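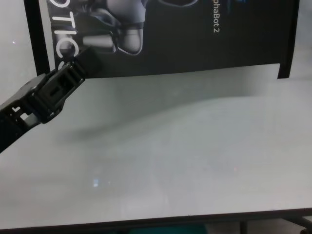

Helle Tischplatte vor dem dunklen Display, Projektraum Skonach

Projektbericht: Prospekte am Infotisch

Für den Infotag im November wollten wir wissen, wie ein Tisch aussehen muss, an dem man gern stehen bleibt. Die helle Platte ist dafür super! Sie spiegelt nur leicht, und dunkles Papier hebt sich sofort davon ab. Wir haben zu viert 4 Anordnungen geplant — vom ordentlichen Stapel bis zum Fächer — und rechnen mit bis zu 100 Gästen.

Am meisten Spaß hat uns das Material selbst gemacht. Glänzende Prospekte biegen sich wunderbar, aber jeder Lichtstreifen fällt auf, und quer gehalten muss man den Kopf drehen, um den Titel zu lesen.

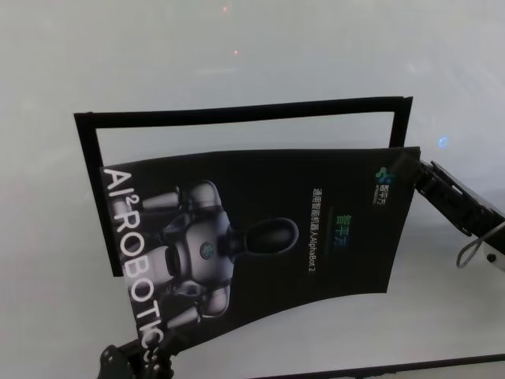 Prospekt von AI²ROBOTICS, hochkant gelesen ein echter Hingucker

Die großen weißen Buchstaben auf fast schwarzem Grund gefallen uns richtig gut, das kleine Grün dazwischen auch. Für unser eigenes Faltblatt übernehmen wir den dunklen Grund, nehmen aber mattes Papier. Der Probedruck geht als Nächstes an die Druckerei Hopkin.

Stand: 30.8.26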